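Left gripper jaw fault: questions and answers for operators

Bumley bedding bench, Romascombe site. Last updated in March by Remedios Agbayani.

What went wrong?

The left jaw on gripper 2811 stopped releasing when the operator let go of the trigger. It stayed shut under spring load with a fold of cloth in it. Angelica Cabrera was the operator and pinched the side of her thumb trying to work the cloth free. She had it looked at by first aid and finished her shift.

Which grippers are affected?

Any hand-held unit with the curved fingers and a serial number below 1340. Units above that number left the shop with the newer return spring. If the number plate has worn off, treat the gripper as affected and hand it in to Ariel Enriquez.

Where should I check the fingers?

Stand at the foot of the bed area with the gripper held level and the jaw fully open. Look at both pads and both pivots before you go near any fabric.

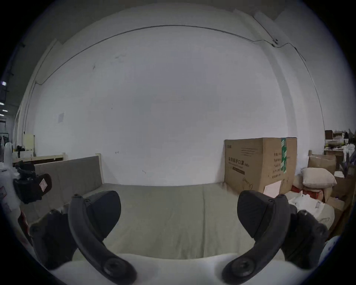
Jaw open over the sheet, left and right pads clear of each other.

What caused it?

Lint. The log in Clileo shows the release getting slower over 477 cycles, and when Jhun Enriquez took the finger off he found fibre packed behind the pivot. The spring was within spec but could no longer overcome the drag. No alarm came up because the software only watches closing force.

Does the type of cloth matter?

Yes, more than we had allowed for. 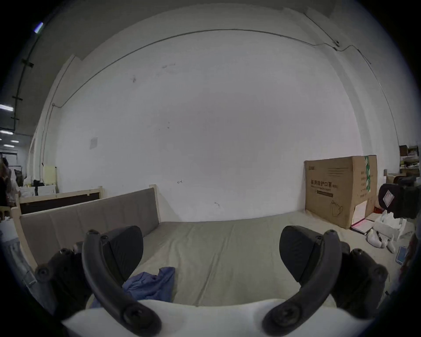
Brushed and looped fabrics shed the most, and the fault shows up sooner with them than with smooth sheeting. How the piece is lying matters as well. A crumpled cloth like the blue one on the mattress has folds at every angle, and a deep fold can ride up past the pad and reach the pivot. Go for a shallow fold near the edge of the piece. If the only fold you can reach is a deep one, open the cloth out by hand first, with the gripper set down.

The indicator lights are green. Can I trust them?

They tell you the unit has power and is talking to Clileo. They say nothing about whether the jaw will let go. Gripper 2811 showed green the whole time it was stuck. 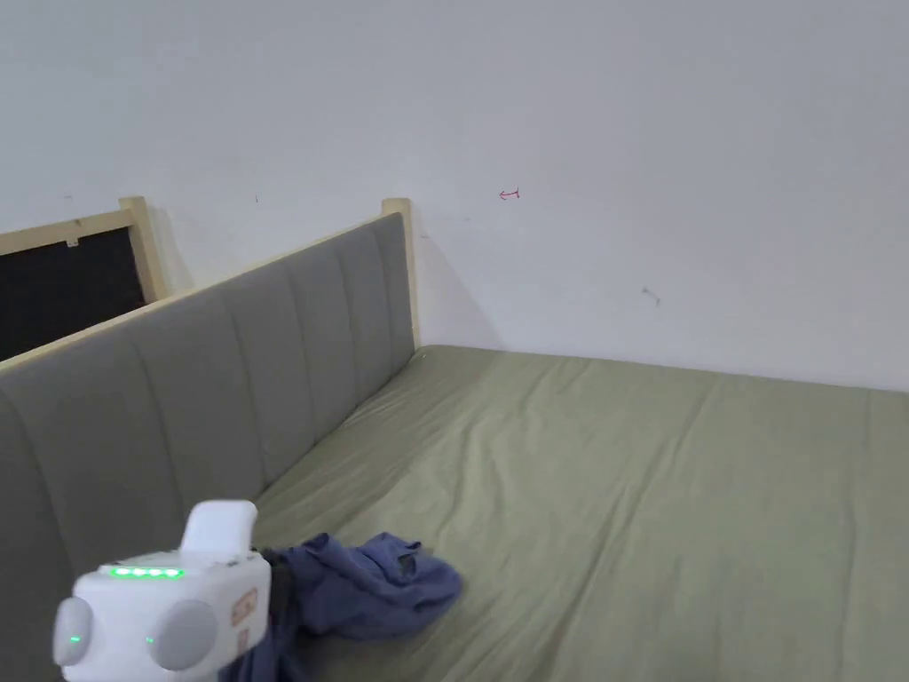

Green lights on the gripper, with one finger in the folds of the blue cloth.

What do I do if a jaw sticks?

Stop and say so out loud. Cut the power at the switch, wait 30 seconds, then turn the release screw with the long driver. Keep your fingers out of the jaw until the pads have moved apart. Do not pull the cloth to free it.

What about work with two grippers?

Agree on who releases first before either of you takes hold. If one jaw sticks while the fabric is under tension, the other operator should bring their gripper in toward the stuck one until the cloth is slack, then release. Letting go with the cloth stretched throws the load onto the stuck finger. 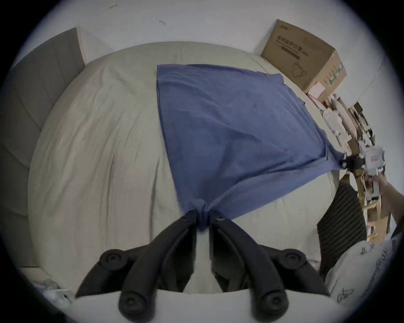 Has the fix been made?

In part. Lilibeth Samonte has fitted lint guards to the units on the Echevarría order, and the rest will be done as parts come in. Until yours has a guard, brush out both pivots at the start of the shift and again after lunch, and write it in the log book.

Who do I report a slow release to?

Remedios Agbayani, the same day, even if the jaw let go in the end. Tag the gripper and leave it on the repair shelf with the cloth you were using.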